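4. Chores, and Whether They Get Done

4.1 What we asked for

Most claims about household robots are made with a clean counter and one cup. We wanted something closer to the bench in a spare room where a family keeps the things it means to put away. The Bosimby task set, which So-ying Kong drafted over one long April and which the rest of us then tried to make shorter, is built from small jobs of this type: take an item out of a rack, put an item in a box, bring two things together that have drifted apart. A nine-year-old can do every one of them, though the nine-year-old will want to know why.

We kept the instructions in the words a person would use. "Get the tub out of the rack" was issued as exactly that, with no grasp point and no preferred arm. Earlier systems were allowed a good deal more help. Waltow, our own previous controller, was given the outline of each object in advance and still had opinions about which side of a dish rack was the front.

Extraction from a rack sounds like the easy half of dishwashing. The rack disagrees. Its rails stand between the fingers and whatever is inside, its bars catch anything that comes in at a slant, and a grip on the wrong part moves the whole rack along with its contents. A round tub makes matters worse by offering no handle and very little opinion about where it should be held.

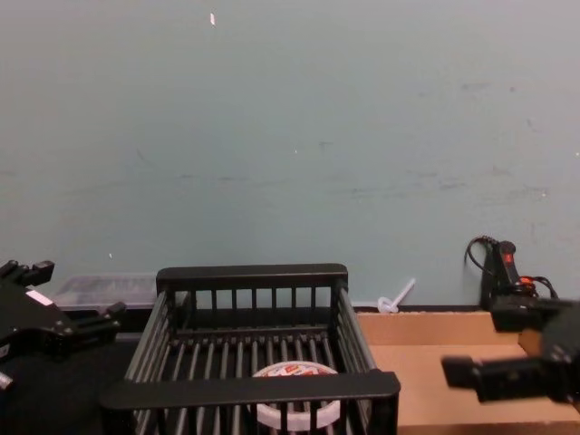
Figure 2. Rack extraction task. A round white tub sits inside a black dish rack, with one gripper on either side.

4.2 Scoring

A trial counted as done if the final state matched the instruction and no other object had been knocked off the work surface. We did not score elegance. Tzu-hsuan Tai argued for a separate column for "done, but you would not invite it back," and lost the vote, although the column survives in her notebook and is better reading than our main table.

Each trial was capped at 900 seconds. This is generous. Merike Priedītis, asked to perform the same chores by hand as a baseline, finished the full list before her tea was ready to drink and asked whether there was a second page. Her success rate was 97 percent, the missing part being an item she put in the wrong box while talking.

4.3 Results

The Brurow controller completed 43 percent of trials. We have seen this number described in a draft press release as "approaching human performance," and we suppose that anything under way is approaching something. Broken down by chore, the picture is lumpy. Pushing an object across a flat surface into open space went well. Placing an object into a shallow tray went tolerably, as long as the tray stayed where it had been put. Anything that called for reaching between upright bars went poorly, and items lying flat on cloth were worse than we had guessed.

The cloth deserves a word. Fabric gives under a fingertip and bunches ahead of it, so a gripper that comes in low to get beneath a flat object tends to collect the fabric first. A person solves this with a fingernail and no thought at all. Our controller has neither, and its usual answer was to press harder.
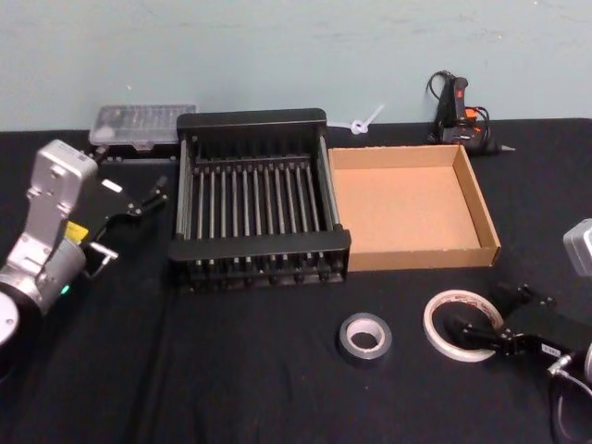

Rolls of tape turned out to be the most instructive objects in the set. A roll has an obvious hole, and one would think a two-finger gripper would put a finger in it. Brurow preferred to pinch the outside edge, where the roll is widest and the fingers have the least room to spare. Qiuyue Tang added a preference for the core, which raised the success rate on tape and lowered it on nearly everything else, the controller having developed a general enthusiasm for holes. We took the preference out again and report the figures without it.

Failures in the two-arm chores were of a different sort. Each arm taken alone did more or less what it should. Together they behaved like two polite people at a door, each waiting for the other until the cap ran out. Tsz-kin Lu's fix, a fixed right of way for the left arm, removed most of the waiting and is now part of the default settings. It does nothing for the cases in which both arms want the same object, and those remain open.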